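Speaker Notes: Receiving and Restringing Pearl Necklaces
Rhys Stubbs, Donnelly Jewelry Services
Delivered to the Bravden members' meeting, 3/29/21

Opening

Thank the hosts. State that questions will be taken at the end, except for questions on terms, which may be asked at any time.

The workshop received 3,263 pieces of jewelry in the last reporting year. Of these, 412 were pearl necklaces sent for restringing. The talk covers the receiving desk, the inspection, the stringing itself and the return of the piece. Valuation is handled by a separate department and will not be discussed.

Receiving the necklace

Each necklace is laid flat on a gray felt board and measured in the presence of the customer. Length is recorded from end to end, clasp included. The clerk notes the metal stamp on the clasp if one can be read. If it cannot, the receipt should say "unmarked" and should not name a metal.

Broken strands are to be accepted in the container in which they arrive. Loose pearls are transferred to a grooved tray, counted twice and entered on the receipt before the customer leaves the desk.

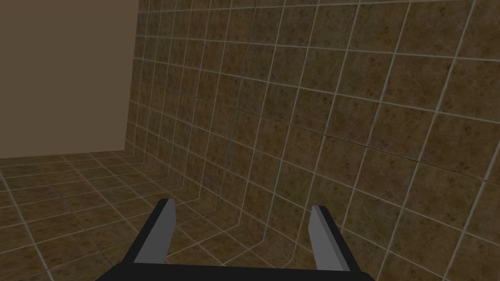

Slide 4. Tiled wall, with gripper in the foreground.

Members have asked about the word "natural" on receipts. The receiving clerk may not use it. Cultured and natural pearls cannot be told apart with confidence by eye, and a written statement by the clerk may later be read as an opinion of the firm. The approved wording is "pearls, as received." Pause here and allow members to copy this down.

Inspection

Pearls are examined under a 10x loupe, turning each one to view the drill hole. Chipping at the hole is common in older strands and should be drawn on the inspection card. Worn nacre near the hole is recorded separately. The customer must be informed of both before any work begins, and the signed card is kept with the order.

Graduated strands are photographed on the board before they are cut. The order of the pearls is then held in the tray from the largest at the center outward. Any pearl that will not pass the new thread is returned to the bench manager. It is not to be reamed without written approval.

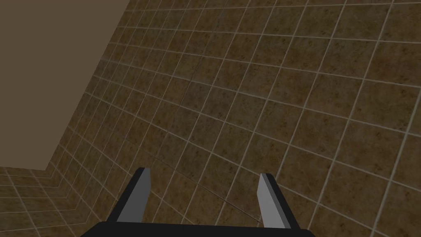

Thread and Knots

Silk remains the standard thread in our workshop. The Flarkine cord was tested during August and is offered to customers who wear a necklace daily. Read out the comparison only if asked.
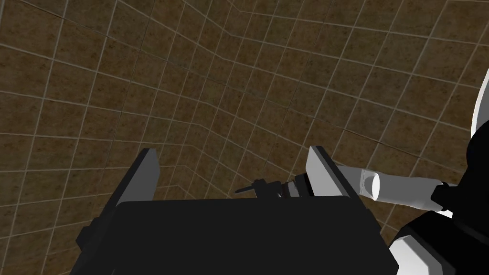
A knot is tied after every pearl unless the customer requests otherwise in writing. The knot has two purposes: it prevents the pearls from rubbing against each other, and it limits the loss if the thread breaks. Spacing should be even and narrow. Refer members to the brown tiles on the slide, where thin pale lines of grout keep each square apart from its neighbor. The knots should separate the pearls in the same regular way, and should be small enough that the eye goes to the pearls first. A knot that slips into the drill hole is too small for the thread chosen, and the strand must be begun again with a heavier size.

Knotting will add to the finished length. Customers with a fitted choker should be told this at the desk.

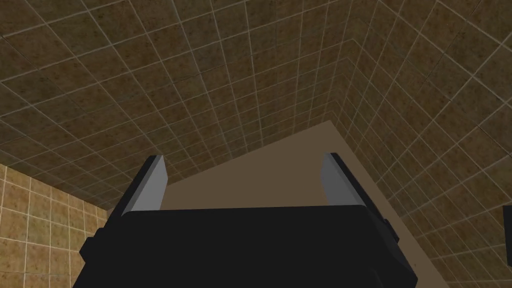 Return and Storage

The finished necklace is hung for one night and measured again. Both measurements appear on the return slip. Necklaces are returned in a soft pouch and should be stored flat. Perfume and hair spray are to be applied before the pearls are put on.

The Pindach branch holds 700 printed care cards. Members may request up to 40 cards each by writing to the workshop office.

Invite questions. Refer any question on prices to the current schedule.

Contact the workshop office | © 2021 Donnelly Jewelry Services | Back to top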